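Getting a Gray Carpet Clean, or at Least Cleaner

Gray carpet is sold on the promise that it hides dirt, and it does. It hides it so well that you can go a whole winter believing you are a tidy person. Then you move the bookcase and find the strip of original color along the wall, and you have to sit down for a minute.

I have lived with gray textured carpet in two houses and one workroom, and these are the habits that stuck. None of them involve baking soda. I tried baking soda once and was still finding it in February.

Pick up before you vacuum
Sounds obvious. I used to skip it and let the vacuum sort out what was trash and what was a screw I needed. The vacuum has no judgment. Get down on your knees with a flashlight laid flat on the floor and look along the pile. Anything small throws a long shadow and shows up right away. A textured loop will hold on to a screw, an earring back or half a popcorn hull as if it paid for them.

If you work on things at floor level (I do, my bench is full), put down an old bath towel first. Light colored, no fringe. When you finish, fold the corners in and shake it out over a tray.

Go slow, then go sideways
Most people vacuum like they're mowing before the rain comes. Two slow passes one way, then two across, will pull up more than ten minutes of fast back-and-forth. My old Dirdale upright had a dial for pile height that I ignored for years. It was set to "high" the entire time, so I was more or less waving at the floor. On a short, tight carpet, turn it down until you feel a bit of drag, then back it off one notch.

Do the edges with the crevice tool. I know. Do them anyway.
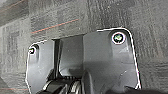 Gray plastic over gray carpet. The pale specks on the panel are probably dust, or else reflections.

Dust the plastic first
Anything matte and dark will show every bit of lint, so do the hard stuff before the floor. Dust goes down. If you vacuum and then wipe, you get to vacuum again – I have run this experiment more often than I'd like to admit.

A dry paintbrush, the cheap two-inch kind, is best for grooves, slots and the little wells that screws sit in. A cloth just packs the fluff in tighter. Follow with a barely damp microfiber cloth on the flat parts. Skip the spray polish, which looks lovely for an afternoon and then collects everything in the room.

Check it with a low light coming from one side. With the overhead on, everything looks clean, which is pleasant but no help.

Spots
Blot. Don't scrub. Scrubbing fuzzes the loops and you end up with a clean patch that looks worse than the stain did. A white cloth, cool water, one drop of dish soap in a mug, and patience. Work from the outside in. Lay a folded towel over the damp spot afterward with something heavy on top. I use a 2000-page catalog from Catterall that has never been any use for ordering from.

For grease, try cornstarch. Leave it an hour, vacuum, and try again before you reach for anything in a bottle with a skull on it. Test bottled cleaners inside a closet first. Gray carpet can go faintly pink, and I know that from the second house.

Dents from furniture
An ice cube in each dent, left to melt, then fluff the pile up with a fork once it's nearly dry. This works on wool and works so-so on synthetic. Alfie Rudd wrote in to say he uses a steam iron held well above a damp cloth and gets better results. He may be right. He also irons his dish towels.

How often
High traffic areas twice a week, the rest once, the spot behind the door whenever guilt strikes. Empty the canister before it's full. And wash the filter, if yours is the washable kind, and let it dry a full day before it goes back in. A damp one smells like a dog you don't own.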